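Dance Costume Rental and Care: Your Questions Answered

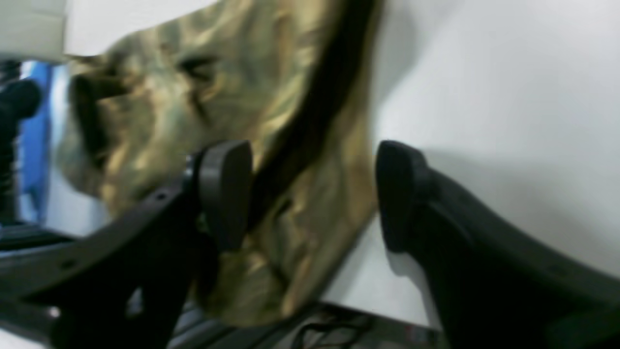
Metallic fabric in gold and olive.

Hi, I'm Amos Ruiz-Ortega, and I run Drernska, a small costume rental shop for dance schools, community theaters and anybody else who needs to sparkle on a Saturday night. I get the same questions over and over (I don't mind, I like talking about this stuff!), so I put the answers on one page. Last updated 2024-05-16.

How does renting work?

You tell me what show you're doing, how many people are in it and what sizes they wear. I pull what I have and send you a list with prices. If you like it, you pay half to hold the costumes and the other half when you pick them up. A rental runs for six nights, which is enough for a dress rehearsal and a weekend of shows for most groups. If you need longer, ask me early and we'll work something out.

How many costumes do you have?

A little over what fits in the building, if you ask my landlord. The last time I did a full inventory, in January, I had 1,000 complete costumes on the racks, plus hats, belts, shoes and a whole wall of petticoats. The catalog online shows maybe a third of that. I keep meaning to photograph the rest, so if you don't see what you want, write to me anyway.

Can I come in and look?

Yes please! Come by appointment, because I'm often in the back with the steamer going and I can't hear the door. Give yourself a good hour. People always say they'll just be ten minutes and then they find the hats.

How far ahead should I book?

For spring recitals, as early as you possibly can. May and June go first, and the small kids' sizes go before anything else. For a single costume for a party, a week is usually fine. Halloween is its own kind of crazy and I start taking names for it in the summer.

What if something doesn't fit?

You have 48 hours after pickup to swap for another size if I have one. You can also move hooks and snaps, take up a hem by hand or take in a side seam with a long basting stitch. Please don't cut anything. Please don't use fabric glue, hem tape or a hot glue gun either. I once spent an entire evening picking dried glue out of a bodice and I still think about it.

Do I have to wash the costumes before I bring them back?

No! Please don't wash them. I'd much rather get a sweaty costume back than a shrunken one. Cleaning is in the price of the rental. Hang everything up to air out overnight, turn the tops inside out and bring them back dry. A bag of damp leotards left in a car trunk is a sad thing to open.

OK, but what about costumes I own? How do I wash metallic fabric?

Check the label first, and if it says dry clean only, believe it. With most of the stretchy shiny stuff, I wash by hand in cool water with a little mild soap, inside out, and I keep it short. Don't scrub and don't wring it. Roll it up in a towel and press the water out, then lay it flat somewhere out of the sun. The shiny finish on a lot of these fabrics is only a thin layer on top, and rubbing is what takes it off. Try a hidden spot before you do the whole thing, especially with darker colors.

Can I iron it?

I wouldn't. A hot iron can dull the shine or melt the fabric outright, and there's no fixing that. I hang the piece up and steam it from the back, keeping the steamer a hand's width away, and I let it hang until it's cool. Old lamé can be fussy even about steam, so go slowly. If the creases are stubborn, leave the costume hanging in the bathroom while somebody takes a long shower, and then smooth it down with your palms.

How should I store costumes between shows?

Light ones go on padded hangers. Heavy beaded ones lie flat in a box with tissue paper, or the weight pulls the shoulders out of shape. I like cotton garment bags - the plastic ones from the cleaner's trap moisture. With metallics I roll them around a tube when I can, as a sharp fold left for a year tends to stay there forever.

What do you do about deodorant marks and makeup?

For white marks, a dry nylon stocking rubbed very gently over the spot does wonders. For foundation around the neckline, I dab with a bit of dish soap on a damp cloth. On a rental, leave it alone and tell me what it is. I've seen every kind of stain and I won't be mad.

What happens if we damage something?

Popped seams, missing hooks and a few lost sequins are normal wear and I don't charge for them. For bigger repairs the most I charge is $60 per costume, unless it's truly beyond saving, in which case we talk.

Do you sell costumes too?

Once a year I sell off the retired ones, usually with a rack of fabric ends at the same time. Stekent, the sewing supply store next door, puts its remnants out on the same day, so bring a big bag.

Do you ship?

I do, to dance schools and theaters. You pay the postage both ways, and the costumes travel in my own boxes, so please keep them for the trip back.

My question isn't on this page!

Write to me through the contact form, or call in the afternoon. Mornings are for laundry.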